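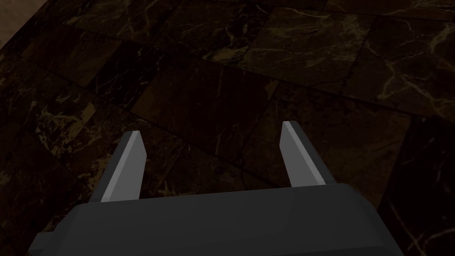 Vureter gripper reports closed in sim, then drags the item out past the table edge

Posted in: Faults and Safety
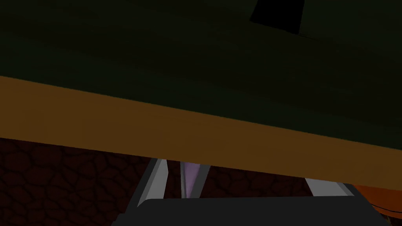 by yordanov_dralness, 6:40 pm

Running the Vureter model in simulation before we let the real one near people. The job is pick, lift, back away. In 3 runs out of 100 the controller says it has a good grip, skips the force check and keeps pulling. The vendor page says this was tested over 2,000 cycles. Tested how?

Reply from asoftic_s

Sounds like your contact settings. Thin items sink into the fingers a little and the solver calls that a grip. I wouldn't file it as a safety fault.

Reply from yordanov_dralness

I'd buy that if the log showed contact. It shows none for 800 ms and the status is still "closed." The same status code unlocks the guard on the real cell. 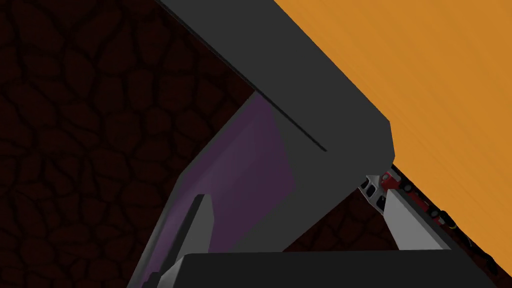 So the flag comes from the finger command and never looks at the force reading. Change the friction all you like, you'll get the same lie.

Reply from awan_adeel

Agree with the OP. A sim bug that shares code with the guard is a guard bug.

Reply from asoftic_s

Does it share code, though? You're guessing. Post the build number.

Reply from yordanov_dralness

Same build on both, I checked in April. Support told me to "retune." I asked which value and got no answer.

Reply from ksteinars

We wired our guard to a separate switch and stopped trusting that flag. Doesn't fix your drag problem. Which planner are you on, Sinano or the stock one?

Reply from yordanov_dralness

Stock. Will try Sinano tonight, not expecting much.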